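4.2 Small packs and how people open them

Our second question was how a carton's closure shapes the way people keep it afterward. The replies were a delight to read. Of the 1,244 households in the May survey, more than two in five said they reuse small cartons for cords and chargers.

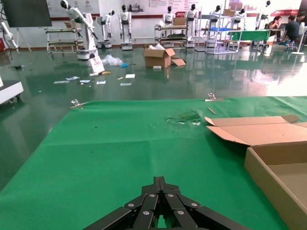

Thakur and Halás saw the same habit in their Killano interviews, and they make a lovely point: a lid that tucks shut again gets a second life – glued lids rarely do. We coded each reply for closure type and for where the carton was stored.

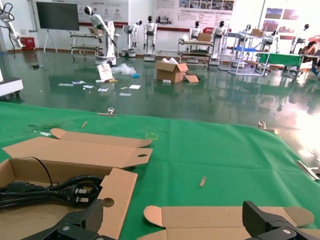

Storage turned out to be the stronger predictor, which thrilled us. Cartons kept in a desk drawer were reused far more often than those on a shelf. 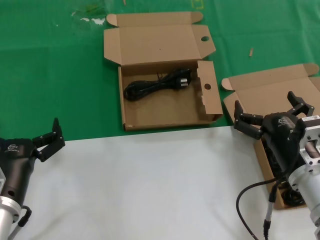
Figure 2. Open cardboard box with tuck flaps and a coiled power cord.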